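Half seven in the workshop at Clingate and Yamila Espinoza is already on her second coffee. Kettle on the floor, no idea why. She mends racks. Wire ones, rod ones, the laddery kind with rungs that everyone has somewhere and no one looks at twice.

"People chuck them," she says. "One bent rung and out it goes. Daft."

She started in May, in a unit behind the old Escobar bakery, with 2 vices and a box of rods left over from a shop fitting. Brass colour, silver colour, she doesn't mind mixing. Likes it, even. Bundle them long and thin, all leaning the same way, and they catch the light beautifuly.
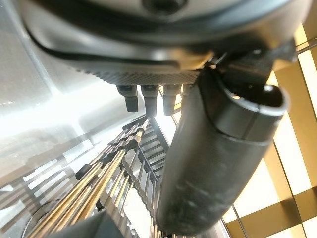

Storage is the real headache. Rods roll. Stand them up and they lean, lay them flat and you tread on them. Her rule: bundle by length, small collars on to keep them together, heavy end down. Short bits go in a tin. The tin is full.

A full rack costs £18 to put right, more if the base has gone. Her ledger says 1,747 rungs straightened so far (she does keep a ledger, in pencil, in a Zoltitz diary). A café in Dravusum wants 100 more done before the summer and she hasn't said yes yet.

Any tips for the rest of us? Wipe the rungs. Don't hang wet coats off the top one. And if a rod's bent, leave it alone untill you've got something flat to roll it on, a worktop will do.

Then the phone goes, and she's off looking for the tin.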